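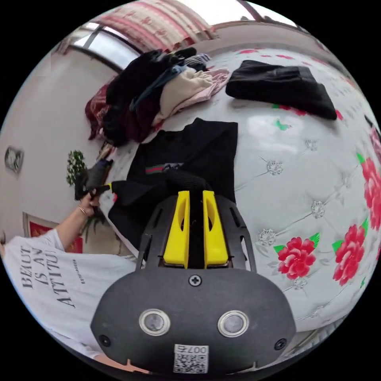
According to Masaru Maruyama, a town that cannot keep its library open past five has no business building a second parking deck. His remark, made during the January budget hearing in Vistcombe, drew applause, and it deserves a serious answer from the council.

The Vistcombe branch now closes at 5 p.m. The reading room seats 59, and most of those seats are taken in the final hour by students and by people looking for work. When the doors close, the nearest public computers are in Atdale, and the last bus leaves before supper.

The council has been asked for 165 additional staff hours a year, enough for one late evening most weeks. Opponents reply that demand is unproven. The petition submitted by Kanako Tamura carries 400 signatures in a town of 2,000 residents. Few items on the capital plan can show support on that scale.

This page takes no position on the parking deck itself. It does hold that the evening hours should be voted on first, and separately, before the larger project absorbs the money that remains.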